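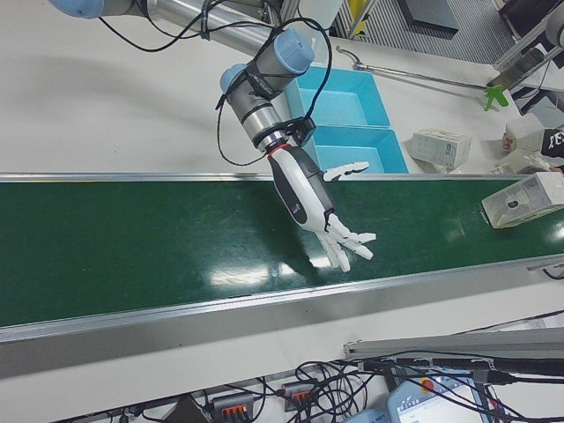 Packing bench, belt side, blue bins at the back rail

Where do you put the bins on a belt packing table?

Posted by Marius Vlad in Small Shop & Packing

Hi all, first post here so go easy on me. I do the sorting table at a small mail-order place in Tirness, and we have one long green belt with a white table next to it. Small boxed stuff comes down the belt, gets lifted off and goes into light blue plastic bins. On a busy shift that's almost 2000 boxes, so little annoyances add up fast!

Two things bug me. First, I can't decide if the bins should sit end to end right up against the rail or a bit back from it. Second, the belt is shiny and the ceiling lights make big white patches on it, and our boxes are white or grayish too, in clear wrap. By the end of the afternoon my eyes are done. Is there a cheap fix for either one? I can't move the belt - it's bolted down - but the table and bins can go anywhere.

3 replies

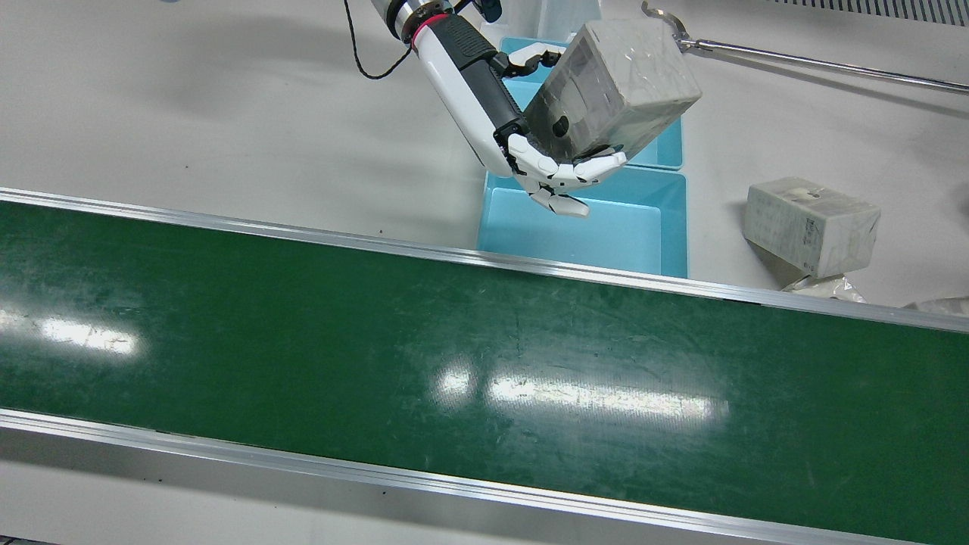

Leif Tveit

I packed for 9 years, first at Magnusson and then at Sollska, and I'd keep the bins tight to the rail. Any gap you leave is a gap a box will find. With the front bin's wall touching the rail you can lift a box off and lower it straight down, no reaching. End to end is fine too, just fill the back one first so you aren't leaning over a full bin all day.

What I'd go after is the loose wrap. Crumpled film on the table next to the bins is asking for trouble, and so is a box set down beside them at an angle. We had film creep under the bins until they rocked, and then it got into the belt rollers and we lost a whole morning picking it out (with the belt switched off and unplugged, please). Hang a trash bag off the table leg and get in the habit of stuffing it in there right away. Boxes waiting for a bin should get their own taped-off square, label up.

For the glare, try turning off the row of lights directly over the belt and putting a lamp off to the side. Ask whoever runs the building before you go messing with tubes.

Aslak Isaksson

get a matte belt. problem solved

Reinhold Reinholz

A matte belt isn't pocket change, Aslak! Ours in Plistden was quoted at 400 just for the fitting and we passed.

Marius, I'm going to disagree with Leif a little on the bins. I like mine on the side I'm standing on, so I'm pulling boxes toward me and not pushing them across the belt. My shoulders were a lot happier after I switched. It does mean the bins are between you and the belt, so go for shallow ones or you'll be reaching over tall walls all day long.

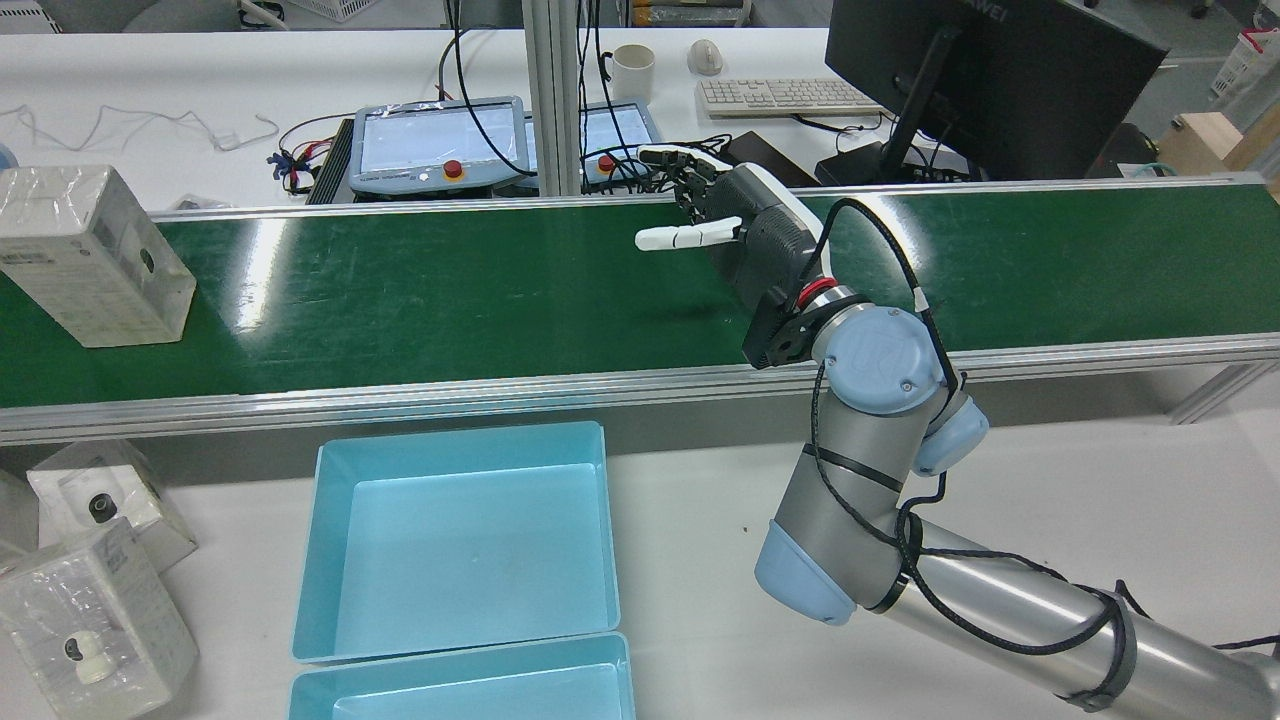

Bins on the near side, box at the far left end of the belt

Try it both ways for a shift each and see which one your back complains about. And wipe the belt down with a barely damp cloth before you start. It won't cure the glare, but on ours the streaks were half of what I was squinting at.

Marius Vlad

Thanks, all! Trash bag is up already, and I taped off a corner for the waiting boxes. Trying the near side tomorrow. Leif, did you use one side lamp or two?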